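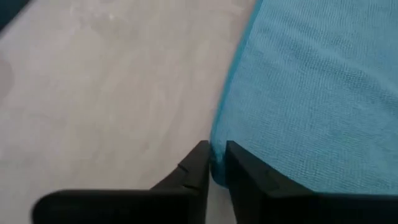

*Turquoise towel, pale tabletop.*

So October is nearly over and I have finally been allowed to register for my spring modules, and I use the word "allowed" very deliberately. The portal opened at 7am. I was up at 6:40 with tea and my list, feeling terribly smug, and by five past I was number 126 in the queue behind (I assume) everybody else at Duradton who owns a kettle.

By the time I got in, the seminar I wanted had 2 places left. I clicked one. It told me I hadn't paid my library fine. Fifty pence! For a book I'd returned!
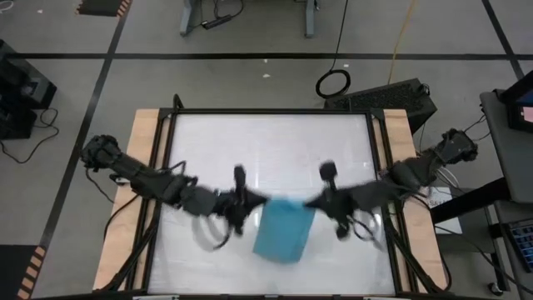 Sarla Bajpai

Off I trotted to the student office, which opens at ten and has one window. Josefien from my halls was already there with the same problem, only hers was £40 for a lab key she has never set eyes on. We shared a flapjack and complained, and it was quite the nicest part of the morning.

The man at the window cleared my fine in ten seconds flat. The seminar was full by then, of course, so I'm down for Medieval Trade Routes instead, at nine in the morning, in the building with no heating. Tineke took it last year and says to bring a blanket and sit near the door.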